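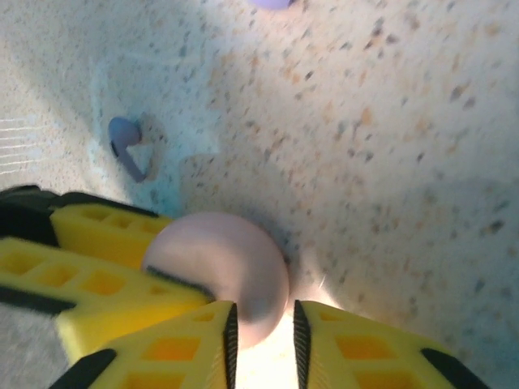
Week 4 handout: Grip, touch and the hand in the first two years
Early Childhood Development, Celdale evening program
Notes by Booker Tran

Welcome back, everyone, and thank you for the lovely observation diaries. I read them all over the break with a pot of tea and enjoyed myself far more than marking usually allows. Several of you wrote about babies dropping things from high chairs, over and over, and we will get to that tonight, I promise!

First, though, a quick recap. Last time we talked about reflexes, and in particular the palmar grasp. Stroke the palm of a newborn and the fingers close. It feels like affection (and every grandparent in history has taken it that way, me included), but the baby isn't choosing to hold on. The reflex usually fades over the first several months, and as it goes, deliberate reaching starts to take its place.

From swiping to holding

At two or three months you will see a lot of swiping. The arm goes out, the hand is often still half closed, and contact with the toy is largely a matter of luck. By four or five months most babies are reaching with more purpose, often with both arms at once, and pulling whatever they catch straight to the mouth. Please don't discourage mouthing of safe objects. The lips and tongue are wonderfully sensitive, and a baby learns a good deal about size and texture that way.

The early grasps are whole-hand affairs. In the palmar grasp proper, the fingers curl around the object and press it into the palm, with the thumb not doing a great deal. Somewhere in the second half of the first year the thumb starts to earn its keep. You'll see the object move out toward the fingertips, and then, often between nine and twelve months, the neat pincer grip that lets a child pick a single pea off a tray and ignore the dinner you cooked.

A word about ages. Parents will ask you for them, and you should give them gently. The ranges are wide, and a child who comes to the pincer grip a few weeks after her cousin is almost certainly fine. If a parent is worried, or if you notice that a baby strongly favours one hand in the first year, suggest a chat with the family doctor or the child health nurse. A clear hand preference that early is worth having looked at.

Letting go

Releasing is harder than grasping, and we tend to forget it. A young baby who wants a second block will often simply stand there, so to speak, with the first one stuck in her fist. Voluntary release comes in toward the end of the first year, and once it comes it is practised with tremendous dedication. So, the high chair. The child is working on the opening of the hand, on where things go when they fall, and on whether you will come back with the spoon. My own daughter once kept this up for over 20 minutes while I was on the phone to the bank.

How much to squeeze

Adults adjust their grip without thinking. Pick up a full mug and then an empty one and your fingers have already made a guess before the lift begins. Small children tend to squeeze too hard and then correct, so ripe bananas suffer. Offering a variety of things to hold, some heavy, some light, some squashy, some rough, gives them plenty to compare. You don't need an expensive kit for this. A wooden spoon, a folded face washer and a large soft ball will get you a long way. Do check the size of everything first, and keep anything that could fit fully into the mouth well out of reach.

For the tutorial

Please read chapter 14 of Rondonuwu (the library has it on short loan, and the queue gets long, so go early). Then watch one child under two at play for a quarter of an hour, with the family's permission, and write down each grasp you see in plain words. Don't reach for the technical terms straight away. "Whole hand, thumb tucked under" is perfectly good, and we'll sort out the labels together.

The essay is due at the end of March, 3000 words, references not included. If life gets in the way, write to me before the due date and we'll work something out. I'm in the tea room from 5 pm before class, usually with biscuits.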